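Ticket: Payment count on my loan account went down after transfer to Wilura
Status: Solved
Category: Repayment plans and forgiveness
Product: Gadusex borrower portal
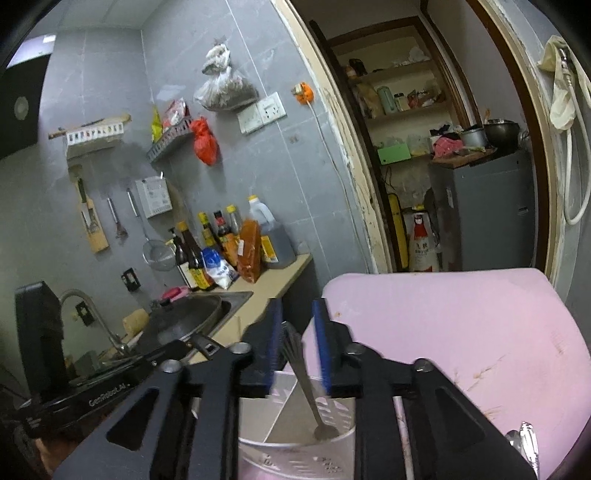
Attachment 1 – gripper at the cutlery holder, kitchen

Opened by borrower

Hello,

I write because the number of qualifying payments on my student loan account is wrong. Until October my loans were handled by Campos. Then they were transferred to Wilura, and since then I see my account through the Gadusex portal. Before the transfer, the counter showed 92 qualifying payments. After the transfer it shows 5.

I work full time for the public library in Wokurcombe and I have had the same employer for the whole period. I never missed a payment. My plan is the income-based one and it was not changed, at least not by me.

What I have tried already:

Logged out and in again, also with a different browser. The number stays 5.
Opened the page "Payment history". It lists only payments made to Wilura. The older ones are not there.
Opened the page "Documents". My employer certification form is there, but with the status "Received", not "Approved". At Campos it was approved.
Called the phone line. The person was polite, but she could see only the same page that I see.

I have the old statements from Campos as PDF files and can send all of them. Please tell me how you prefer to receive them.

Reply from support

Thank you for the clear report. The counter in the portal is calculated from the payments that are loaded into your account. When loans come from another servicer, the balance is loaded first and the payment history comes later in a separate file. Until the second file is loaded, the counter starts from the transfer.

In your account I can see the balance file, but the history file has the status "Rejected". I have asked the loading team for the reason. Please do not send the statements yet. Please also do not submit a new employer form, as a second form with the same dates will put both of them on hold.

Reply from borrower

Thank you. I will wait with the statements. I have two more questions.

First, do I have to continue paying while this is open? My next payment is due soon and I have automatic payment switched on.

Second, the portal now offers me a button "Choose a new plan". It says I can lower my monthly amount. I did not press it. Is it safe?

Reply from support

Please continue to pay and leave the automatic payment on. A month that you pay on time under your present plan can be counted later, also if the counter does not show it today.

About the button: it is shown to all borrowers after a transfer. Please leave it alone until the ticket is closed. A plan change in the middle of a history correction makes a second review necessary.

The loading team has answered. Your history file was rejected because it contains 2 loans and the portal account contains only one. It seems that Campos reported them separately and that they were joined into one during the transfer. Can you confirm if you ever asked for a consolidation?

Reply from borrower

No, I never asked for a consolidation and I never signed anything like this. On the last statement from Campos there are two loans, with different interest rates. In the portal I see one loan with one rate. I had not noticed this before, because the total was nearly correct. I compared it now line by line and the portal shows $3000 more than the last statement. I am a little worried about this – is it interest that was added to the balance?

I attach the last statement from Campos and the transfer letter.

Reply from support

Both documents arrived and can be read. The difference is not interest. The smaller loan was loaded correctly and then a part of it was added again when the two were joined. I have sent this to the correction team with your statement.

Please check the following after the correction is done:

Page "My loans" shows two loans with the rates from your statement.
Page "Payment history" goes back to your first payment at Campos.
Employer form has the status "Approved".
The counter is updated. This is done overnight, so please look the next morning.

Reply from borrower

I checked this morning at 8:30. There are two loans again and the rates are right. The extra $3000 is gone. The payment history is complete, and I compared it with my PDFs. The employer form is still on "Received" and the counter shows the same 5 as before.

Reply from support

The counter waits for the form. I have linked your approved form from Campos to the new account by hand. Please look again tomorrow.

Reply from borrower

The form is now "Approved" and the counter shows 97, that is the 92 from Campos and the 5 made to Wilura. I saved a copy of the page as PDF. The button for a new plan is still there, but I will not use it. You can close the ticket. Thank you for the patience with my many questions.

Ticket closed by support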